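Stirden Loan Kits - Packing and Returns
Ticket: small mailer box, lid won't stay shut with mouse + cable in
Opened: 12/05/2024
Status: Open, waiting on Ferholm
Priority: was low, now medium

Lid on the small mailer pops back up once the cable's in. Mouse fits no bother, cable fits no bother, both together and the front tuck won't hold. Tried it on the green cloth table with a few boxes, same every time. Also the plug is wrong on at least one cable, see further down. 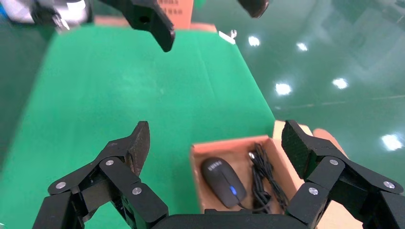
mouse and cable in, lid open 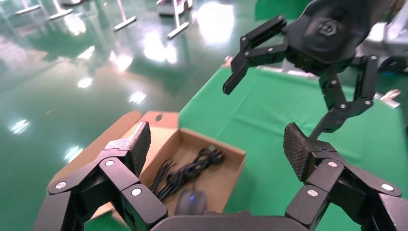 plug up by the right wall
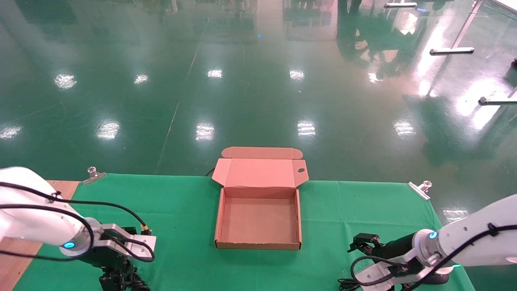
box on its own, lid up

What should happen: mouse in, cable in, side flaps in, lid down, front tuck goes behind the front wall and stays put. No tape. The whole point of changing to these boxes in March was no tape.

What does happen: lid goes down, looks fine, you turn round to get the label and it has crept up again. Push it down, same. Some hold for a minute or so and then go. If you stack another box on top it stays shut, obviously, but then you pick up the stack and they all spring.

Courier side: Vasylenko want these at 86 mm or under when closed or it goes through as a parcel and not the small rate. Measured the worst one at the middle of the lid, 89 mm. So it's not just annoying, it's costing us.

Tried so far:

1. Cable first, mouse on top. Lid worse. Mouse rocks about on the loops and the lid sits on its back.

2. Mouse first, cable on top. No. Don't bother.

3. Side by side, cable loose. Closes if you are quick. Loops spread out and find the corners and then one of them gets under the tuck.

4. Side by side, cable wound tight with the twist tie. Best yet but the tight bundle is fatter in the middle, so you get a hump there. This is the 89 one.

5. Different box off the same pallet in case it was a duff one. Same.

6. Folded the creases back hard both ways before packing. Helped a bit. Think the board is stiffer than the last lot??

Update, same day, after lunch

Found a better wind. Not a round coil, a long flat one. Lay the cable back and forth the length of the box, tie once in the middle, press flat with your palm, then put it down the side of the mouse with the plug end last. Plug has to lie on its side with the prongs facing along the wall. If it's standing up at all you've lost, it's the tallest thing in there.

Did a run like that and they mostly stayed shut. Mostly. Still getting the odd one creeping at the tuck corner. Left a few overnight on the shelf to see.

Update, next morning

Two of the overnight ones had opened. Both of them had the tuck only half in, so that might be me and not the box. Redid them with the tuck pushed right down and they were shut at teatime.

Side flaps: these need to go in BEFORE the lid comes over, not with it. If they come in with the lid they get caught and hold the whole thing up by the thickness of the card. Sounds daft but that's a good half of the trouble I reckon.

Separate problem, putting it here so it doesn't get lost

a) Plug. Cable I had out has round prongs. The Clurnard pick list says UK lead for every kit in this batch. Either the wrong leads went in the tub or the list is wrong. Not checked the whole tub yet. Will do before anything else is sealed. Please don't seal any more till this is sorted.

b) Mouse light. Blue light showing on the mouse while it's sat in the box. If it's the sort with a switch then it wants turning off before it goes in or the customer gets a flat one. If that's just how this one is then fine, but somebody who knows please say. Kit sheet doesn't mention a switch at all.

Update, tub checked

Leads are mixed. Round prong ones and UK ones in together, same bag type, same label on the bag, so you can't tell till you've opend it. Split them into two tubs, marked the lids in pen. Round prong tub is on the bottom shelf, DO NOT pick from it for UK orders. Clurnard stock count still shows them all as one line, needs a second line adding, I don't have rights to do that.

Over 110 kits on this order. None gone out yet thank goodness.

Reply pasted in from Ferholm support:

"Thank you for your message. The current batch is made on a slightly heavier board than your earlier delivery. We recommend pre-breaking the lid crease before packing. If the closure is still not satisfactory please send the batch code from the base of a flat box and we will arrange a replacement or a deeper size."

So it is stiffer. Told you. Batch code sent. Asked about a deeper size but that's no use to us on the courier limit, so asked for the old board instead. No answer yet.

For now, whoever's on packing, do it this way:

- check the plug, UK only
- break the lid crease, fold it right back then forward
- mouse down the left, front end pointing to the back wall
- cable flat, lengthways, down the right, one tie
- plug on its side, last
- side flaps in
- lid over, tuck all the way down, run your thumb along it
- leave it ten minutes before labelling and look at it again

No tape please even if it's tempting. Tape takes the surface off the card when it comes back and then the box can't be reused.

Any that won't hold go on the end of the bench, not back in the stack. I'll redo them.

Still open:
Ferholm, replacement batch or not
Clurnard, split the lead line in two
mouse light, switch or no switch
the round prong leads, who ordered them and do they go back

Leaving this as medium. Will bump it up if Ferholm haven't answered by the time the van's booked.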